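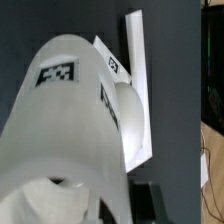
七月 颗粒氯化钾防结块试验 实验记录
本批试验用料为 Stisulau 仓库发来的颗粒氯化钾，编号 3036，由 Iñaki Urquijo 签收，上午九时入库。到货时外包装完好，封口线无脱落，随货附有出厂检验单及装车记录各一份。入库后按本室规程进行缩分，留样一份封存于干燥柜上层，其余分装入白色圆桶备用。分装过程中对桶身标签的粘贴位置作了调整。白色机械臂外壳上的黑白方形标记可供参照：靠近顶部的一枚随所贴表面倾斜，图案仍可辨认；侧面竖贴的一枚因视角过斜，看上去又窄又长。圆桶侧面的编码标签同样存在斜看变窄的问题，扫码枪多次读取失败，故自本批起，标签一律贴于桶盖平面，桶身仅以记号笔书写批号。旧标签由 Eun-ji Yoo 统一揭除，揭除前已与登记簿逐桶核对。

试验目的
比较 Skuvwood 防结块剂与本室现用胺类包覆剂在高湿条件下的效果，为下一季出口散装货的处理方案提供依据。上一季由 Clultard 码头转运的一批货物在卸船时发现局部板结，收货方要求本室就包覆剂的选用作出书面说明。该说明由 Hwa-young Sung 负责起草，本记录中的数据将作为附件之一。本次试验只涉及包覆剂种类，不涉及干燥工序的改动，后者由工艺组另行安排。

试样制备
一、原料过筛，去除细粉及明显破碎颗粒。筛上物与筛下物分别称量，称量结果记入登记簿。筛下物中粉尘偏多，较前一批明显，已通知 Stisulau 方面核查装车环节的落差高度。
二、每组取样 700 克，置于转鼓内，喷涂包覆剂后继续转动至表面均匀。喷嘴在第二组开始前曾有堵塞，拆洗后恢复正常，该组已重新制备，原试样作废处理。
三、对照组不喷涂任何药剂，其余步骤相同。
四、喷涂后的试样在室温下静置，待表面稳定后装入压样模。装模时不得敲击模壁，颗粒应自漏斗自然落下，表面以刮板一次刮平。

Wilmer Bermúdez 提出，现用胺类包覆剂的加热温度与供应商建议值存在差异，可能影响铺展效果。经查，水浴锅显示值与标准温度计读数不一致，偏差方向为显示值偏高。已更换经校验的水浴锅，前期两组数据保留但加注说明，不参与平均值计算。
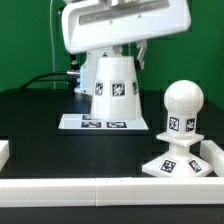 更换水浴锅后，胺类包覆剂在颗粒表面的铺展有所改善，转鼓内壁的残留亦相应减少。Skuvwood 包覆剂无需预热，操作较为简便，但气味较重，喷涂须在通风橱内进行。So-yul Shin 建议在操作规程中增加对通风橱面风速的检查要求，本室已采纳，待修订稿审定后执行。在修订稿生效之前，操作人员应在每次喷涂前自行确认通风橱指示灯状态，并在登记簿备注栏签字。

加压与恒湿
压样模装入恒湿箱后，按模拟堆垛底层的受力条件施加载荷。恒湿箱内湿度先升后降，形成吸湿与干燥交替的过程，与散装货物在沿海仓库中的实际情形较为接近。氯化钾颗粒在吸湿阶段表面形成饱和液膜，干燥阶段盐分析出并在颗粒接触点处形成晶桥，板结强度主要由晶桥的数量与粗细决定。只做恒定高湿而不做干燥的试验，所得强度往往偏低，不宜作为选用药剂的依据。前任记录中有若干组数据即属此类，查阅时应予区分。

夜间恒湿箱曾发出一次补水报警，值班人员已按规程补水，箱内湿度记录曲线上可见一处短暂下凹。下凹持续时间较短，各组试样同处一箱，影响应当一致，因此未作剔除。曲线打印件贴于登记簿内页。

破碎力测定
测定使用 Joo 型压力试验机。开机预热后以标准砝码核对零点，核对结果符合要求。试块脱模时，对照组整体成块，棱角完整；胺类包覆组成块但边缘松散，手指轻压即有颗粒脱落；Skuvwood 包覆组有 2 块在脱模时自行散开，未能上机测定，按破碎力为零记录，并在备注栏注明。

对照组破碎力最高读数为 1570 牛。两种包覆处理的读数均远低于对照组，其中 Skuvwood 组更低，但组内离散较大。离散的原因尚不明确，初步考虑与喷涂量的均匀程度有关。Iñaki Urquijo 认为也应排查模具内壁的磨损情况，旧模与新模混用可能带来侧壁摩擦的差别。下一轮试验拟固定使用新模，旧模暂停使用并贴黄色封条。

关于粉尘的附带观察
包覆处理后，颗粒在转移过程中的扬尘明显减少。现用胺类包覆剂对粉尘的抑制作用弱于 Skuvwood 包覆剂，目测差别较为清楚，但本室尚无合格的粉尘测定装置，不宜写入对外说明。Hwa-young Sung 在起草时如需引用，请仅作定性表述，并注明未经仪器测定。

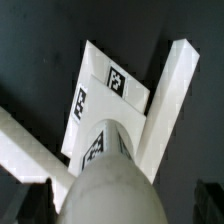 问题与待办
一、补做 Skuvwood 组平行试样。喷涂量改为分次加入，每次加入后转鼓停机检查一次，检查情况由操作人员如实填写，不得事后补记。
二、旧水浴锅送计量室检定。检定结果返回之前，该设备不得用于任何正式试验，设备卡片已改为停用状态。
三、向 Clultard 码头索取上一季货物的舱内温湿度记录。对方此前仅提供了卸货当日的天气情况，不足以判断航行途中的吸湿过程。联系事宜由 Wilmer Bermúdez 办理。
四、查明包覆剂残留对后续掺混肥生产的影响。掺混车间曾反映，经胺类包覆的氯化钾与尿素混合后流动性较好，但与过磷酸钙同仓存放时有返潮现象。车间未保留样品，需重新取样验证。
五、登记簿第二册即将用完，新册已申领。新册启用时，桶盖标签编码规则应抄录于首页，以便轮岗人员查对。

废料处置
试验后的碎块及筛下细粉按含药剂与不含药剂分别收集。不含药剂部分可退回温室组作为盆栽钾肥使用，交接单已由 Eun-ji Yoo 签署；含药剂部分存入专用废料桶，等待统一清运。转鼓以温水冲洗后倒置晾干，冲洗液未直接排入下水道。压力试验机的压板以软布擦净并涂防锈油，氯化物对钢件腐蚀较快，上月压板边缘已出现锈点，今后每次测定结束后均须当即完成擦拭。

补记
下午四时，So-yul Shin 复核称量数据，发现对照组一处记录的皮重未扣除，已按双线划改并签名，更正后结果不影响破碎力比较。干燥柜硅胶颜色转淡，已更换。留样钥匙存放于办公室原处，领用须登记。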